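在共享工坊搭一套双臂打结练习台:驱动、限位与走线

台子做了两个多月,这篇写的是第二版。第一版的传动太松,夹爪到位后还会晃,拆掉重来。需要的东西:两条小型机械臂、两支带腕关节的细长器械、一台固定机位的相机、一个装在腕部附近的小相机,还有一块Tindcombe的控制板。

第一步,固定底座。两条臂的底座间距397毫米,拧在同一块底板上,不要分开放。底板四角垫橡胶,工坊里有人开台锯时画面才不会抖。

第二步,张紧钢丝。腕关节靠钢丝传动,先手动把关节转到中位,再逐根收紧。左右两侧松紧要一致,收完让腕部来回转100次,重新检查一遍。我用的是Gasser的张紧螺母,别的牌子也行,螺距细一点就好。

第三步,标定夹爪。在控制软件Irell里把闭合力限制到满量程的30%,从低往高试。夹得太重,线会起毛,后面打结时容易断在结上。

第四步,走绕线动作。一支器械带线绕圈,另一支过去接线尾。绕圈时腕部转速放慢,线圈不要收得太小,留出夹爪进出的余地。接线那支先停在近旁等着,不要两边同时动。 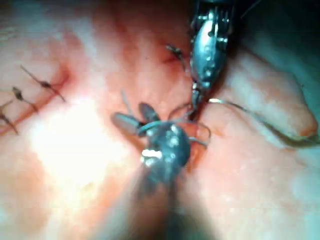

图1 绕线:线圈套在下方器械的夹爪和腕部,线尾留在右侧。

线尾留多长,看器械的行程。太短夹不住,太长会拖到已经打好的结上。拉紧时两支器械朝相反方向走,速度一致,线不要往上提。

第五步,核对两个视角。腕部相机适合看线圈和夹爪尖,看不出两支器械之间的距离,这时要切到固定机位。两路画面的延迟差我测下来大约96毫秒,在Irell里给快的一路加上延时即可。曝光要锁定,湿的表面和金属都反光,自动曝光会忽明忽暗。灯尽量从侧面打。

第六步,检查针距和线尾。打完两针就停一次,把夹爪张开,从固定机位看结是否落在切口线上。

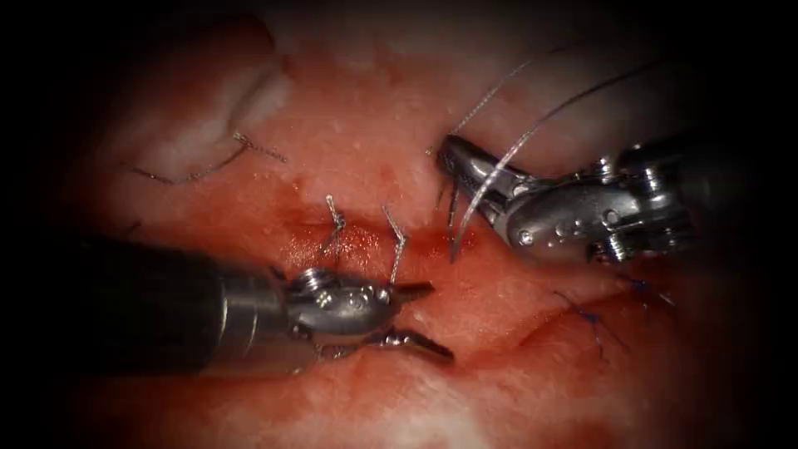 Hannelore Wyss:我照着装了一遍,第二步卡了很久。我的钢丝收紧以后,夹爪会跟着腕部一起偏,后来在Romus的驱动脚本里加了耦合补偿才正常。建议把补偿放在标定夹爪之前做,不然闭合力的数值要重测。

这条意见我采纳了。没有补偿功能的驱动,可以先记下腕部左右极限时夹爪的偏差,填进Irell的偏移表,中间的值按线性处理。

收工前把钢丝松半圈,器械擦干再装盒。参数文件另存一份,下次开机先载入,再做回零。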